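Club project: our gripper keeps twisting thin sticks, any tips?

Asked by Hiếu Trịnh

Hi all! Our robotics club at Pillilwood is building a chopstick-sorting demo for March and I'm having a blast with it. We're at the stage where we move the gripper by hand and practice the pick before any motors go on. Forks and pens are great. Thin tapered sticks roll between the pads as soon as we swing toward the holder.

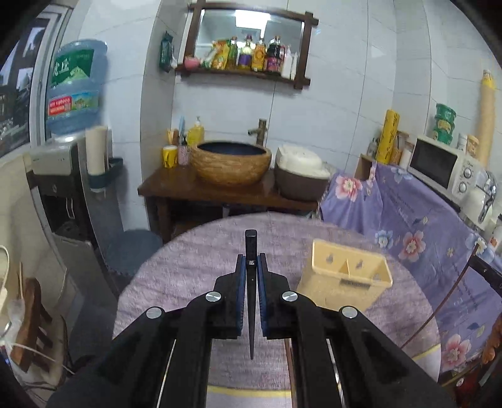
Upright grip on a tapered stick, holder to the right

Should we change the pads or the way we grab?

2 answers

Fulgencio Calvo
Love this project! Grab higher, on the thick part - a taper gives the pads very little to hold near the point. Then slow down your swing. Our team did 50 practice picks one Wednesday and the last ones were so much smoother than the first. Also try a shallow groove down the middle of each pad.

Ourania Pappas
+1 for the groove. We used foam and it was ok, wears out fast tho. Good luck in March!!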